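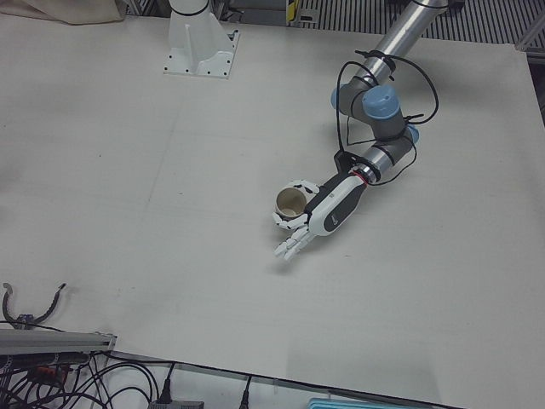
Sat 20 June

Slept until ten, which I haven't done since February, and then sat in bed with my phone reading comments on the Stinder demo before I'd even brushed my teeth. Bad habit, I know, I know. Most of them are nice! One guy played the whole thing through with the sound off and still wrote me four paragraphs about the lighting in the ferry level. Another one says the jump feels like "pushing a fridge off a porch" and the awful part is that he's right. I've been telling myself it was weighty.

So that was my morning gone. I made toast, opened the project and started poking at the jump again. The gravity value was 3,624 (don't ask, I inherited that number from my own older prototype and I've been scared of it ever since) and I dragged it down bit by bit until the hop over the first crate stopped making me wince. Ended up at 3,459. It's a tiny change on paper but the whole dock level feels different now, lighter on the way up, and you can get onto the lamp posts, which you're really not supposed to do. I'm leaving the lamp posts in. If people want to stand on a lamp post, let them stand on a lamp post.

Then of course the lighter jump broke the warehouse. There's a gap you need to clear with the grappling line, and now you can just... walk up and hop it. The grappling line is the whole reason the warehouse exists! I spent an hour making the gap wider, then the camera couldn't see the other side, then I moved the camera and it went straight through the roof. Put everything back. Ate a cold sausage standing up. Decided the warehouse is Monday's problem.

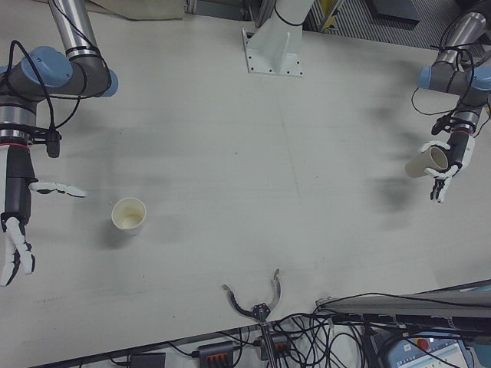
Photo: Ambros Tanner

Called Ambros after lunch to talk about the Brerken thing. They want us to bring the demo to their little showcase and they'd give us 2 tables, and he's all for it and I'm maybe sixty percent for it. Standing next to your own game while a stranger walks into the same wall over and over is a special kind of torture. Last time a kid finished the tutorial, looked at me, said "is that it?" and went off to play the racing game with the real steering wheel. I still think about that kid.

Ambros says we need a better opening anyway. He wants the player dropped into Kistska already in trouble, harbor alarm going, boat half sunk, no tutorial text. I said people won't know which button is grab. He said they'll find out when they start drowning. We went back and forth on it for ages and I think I lost, since I've now got a file open called "drowning_start" and it's kind of great?

Played Ammann in the evening for "research." Got stuck on the bell tower boss 3 times and threw a cushion. Their jump is so good it makes me sick. There's a tiny squash right before takeoff, you hardly see it, and I went back to the computer at eleven at night to put one in ours. Looks like the character is sneezing. Going to bed, will fix the sneeze tomorrow, and I have to write back to the fridge guy too.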